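Used workstation: swap the CPU or sell it and buy newer?
Home and Office Computers > Buying and Upgrading
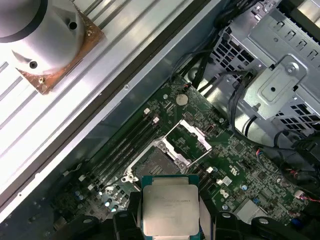

CPU and open socket, case open, side panel off

Posted by Santosh Kandpal, March 1, 2025

I do bookkeeping from home for a few small businesses. My main computer is an off-lease workstation tower I bought from a local reseller called Pakow. I paid $162 for it. It has been reliable, but it gets slow at month end when I have the accounting program, a big spreadsheet and a couple of browser windows open at the same time.

The spreadsheet is the worst part. One client has a price list with 2,603 rows, and every row looks up something on another sheet. When I change a cell near the top I wait several seconds before I can type again.

Pakow will sell me a faster processor that is on the supported list for my board. The other choice is to sell the tower and put the money toward something newer. I don't play games or edit video. I would like to get 2 more years out of whatever I end up with, and I don't want to move my accounting files to a new machine before tax season is over.

Is a processor swap worth it for this kind of work, or am I fixing the wrong thing? I also need to know if Zivix (the backup program I use) will treat the computer as a new one after a CPU change, because my license covers one machine.

3 replies

Rafail Stefanou

Check what is slow before you spend anything. Open Task Manager at month end, with everything loaded the way you normally have it, and click the Performance tab. Then change one of those cells at the top of the price list and watch.

If memory is near full and the disk jumps to 100 percent, you are short on RAM. More memory will help and a new processor will do very little. If memory is fine and the processor graph goes flat at the top for those several seconds, then a faster chip will shorten the wait. If only one core is busy, look at the single-core speed of the chip Pakow is offering. Extra cores won't do much for that. Some workstation chips have a lot of cores and are slower per core than what you may have now.

Look at the spreadsheet too. Lookups that point at whole columns are slow. Limit them to the rows you use, and switch calculation to manual while you are entering prices. Press F9 when you are done. I took over a parts list from the previous office manager at Lambrakis and that change alone made it usable on an old laptop.

If you do go ahead with the processor, update the BIOS first, while the old chip is still in. Some boards will not start with a newer chip on an old BIOS. Clean off the old thermal paste and use new paste when the cooler goes back on. Ask Pakow if they take returns on opened processors. Keep the old chip until you have been through a full month end.

I can't say for sure on Zivix. Write to their support before you change anything and save the reply. Make a full backup to an external drive either way, and open a few files from it to make sure they are good.

As for selling, I would wait until after your deadline. You will lose a day or more setting up a new machine, and this is a bad time of year for it. September is when I do ours.

hula_on_main

Just buy a new one. Old computers are a money pit and you can write it off.

Santosh Kandpal

Thank you both. I ran the test with everything open. Memory was at 94 percent and the disk was pinned. The processor was only busy for a moment at the start. Pakow has matched memory for this model, so I am getting that and leaving the processor as it is for now. I also cut the lookup ranges down on the price list, and the wait is much shorter already. I have an email in to Zivix and will post what they say.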